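4 Workcell Rules and Session Set-Up

This section applies to every two-arm tabletop cell running Umeteck hands, whether the cell is used for development, operator training or demonstration recording. Read it together with Section 3 (Electrical Connection) and Section 7 (Fault Codes). Changes to this section are approved by Lihua Yuan. The current text replaces the October issue in full; printed copies of that issue must be removed from the cells.

4.1 Who may run a cell

A session needs an operator and a second person within reach of an emergency stop. The second person may do desk work but may not wear headphones. Operators must have signed the Varkholm site sheet and completed the handover check with Miklós Farkas or Tsion Wako. The handover check lapses if the operator has not run a cell for 21 days.

4.2 Before power-on

1. Confirm that both emergency stops are released and that neither is covered by clothing, cables or paperwork.

2. Walk the table edge. Remove tools, cups, tape rolls and anything else not named on the task sheet.

3. Check the wrist connectors on both arms. The locking ring must sit flush. If a gap shows, do not tighten it by hand; use the ring key stored in the cell drawer.

4. Follow each external cable from the wrist down the forearm. It must have enough slack for full wrist rotation and must not be able to catch on the joint housings or the table edge.

5. Wipe the tabletop with a dry cloth. Do not use solvent on the table or on the finger tips.

6. Close the wall panels. Panels stay closed for the whole session, including breaks.

CAUTION: Do not lift or steady an arm by its hand. The wrist connector is not rated as a lifting point.

4.3 Power-on and homing

1. Switch on the controller and wait for the ready message on the operator screen.

2. Enable the left arm, then the right arm. Enabling both together is not permitted — the brake release draws enough current to trip the shared supply.

3. Run the homing routine at reduced speed. Keep a hand on the emergency stop until both arms report home.

4. Open and close each hand once, with nothing inside the grasp area. Watch the thumb through its full travel. A thumb that hesitates or stops short must be logged, and the hand must not be used for food or fragile items until it has been inspected.

Note: On cells updated to the Rurano controller, the homing routine asks for confirmation between arms. Answer the prompt only after looking at the arm itself.

4.4 Speed and force limits

The cell profile sets the limits. Operators may lower them but may not raise them. The tabletop profile allows a hand speed of 300 mm/s in free space and a closing force of 20 N at the finger tips. The soft-item profile allows 2 N. Select the soft-item profile for bread, fruit, sponge, paper cups and any item that would be marked by a fingernail.

If a task mixes hard and soft items, use the soft-item profile throughout. Switching profiles during a run is disabled in the Peng task editor and must not be worked around with scripts.

4.5 Placing items

1. Disable motion on both arms before reaching into the cell. Pausing the task is not sufficient.

2. Place the receiving item (plate, tray or bowl) first, in open table space between the arms. Leave it empty.

3. Place the item to be moved where the assigned hand can approach it without crossing over the receiving item.

4. Withdraw, state aloud that the cell is clear, and wait for the second person to repeat it before enabling motion.

4.6 Low grasps on round items

Round items with a soft base roll or deform when pushed from one side. Bring the assigned hand in upright, palm toward the item, with the thumb low and close to the tabletop. Close only after the thumb is in front of or beneath the item. The hand that is not assigned stays palm down near its own side of the table with the fingers extended.

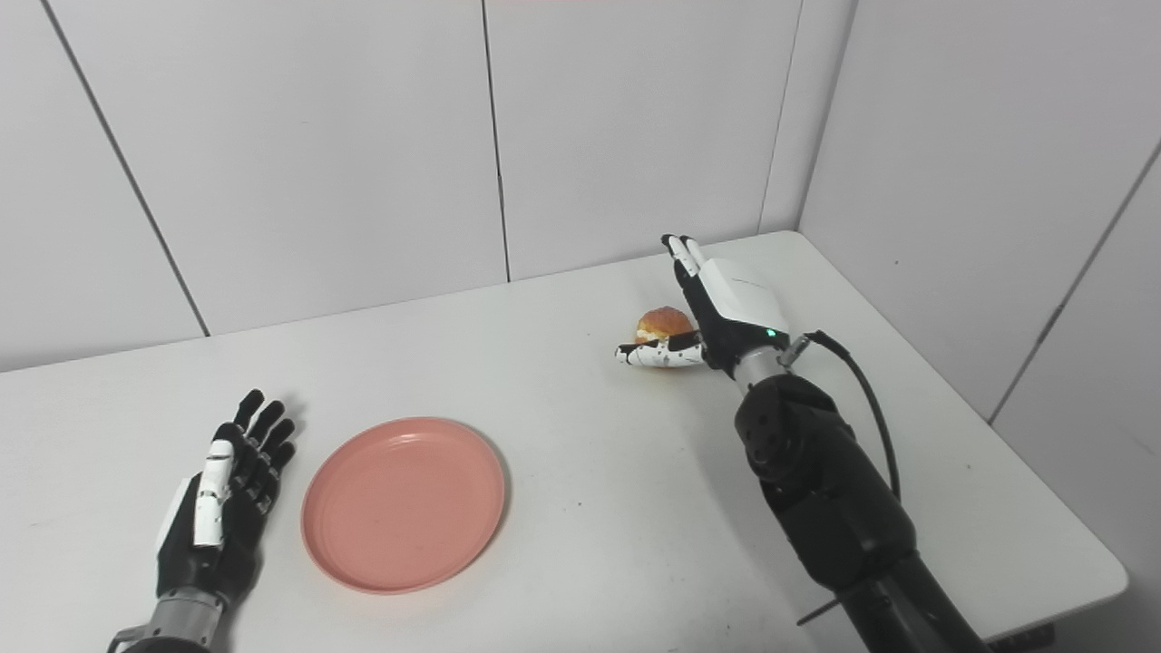
Do not correct a poor approach by closing harder. Open the hand, back off along the approach path and start again. Three failed approaches in a row end the run, and the run is marked incomplete in the log.

CAUTION: Keep the underside of the thumb clear of the table surface while the hand is moving sideways. Dragging wears the tip and shifts the contact reading. Yichen Kong keeps the replacement tips and must be told of each one used.

4.7 Food items

Food placed in a cell is test material from that point on and must not be eaten. Discard it at the end of the session, or sooner if the crust breaks or crumbs reach the hand joints. Clear crumbs with the soft brush, motion disabled. Compressed air is prohibited; it drives debris into the finger segments.

4.8 Ending a session

1. Return both arms to home and disable them in the reverse of the order used in 4.3.

2. Remove all items and wipe the table.

3. Record the profile used, any stops and any incomplete runs. Enter faults by code, with one line of description.

4. Switch off the controller. Leave the emergency stops pressed.

Questions on the log format go to Xiaoqing Wei. Cells without a completed log entry are locked out the next morning.

Section last revised 19th December.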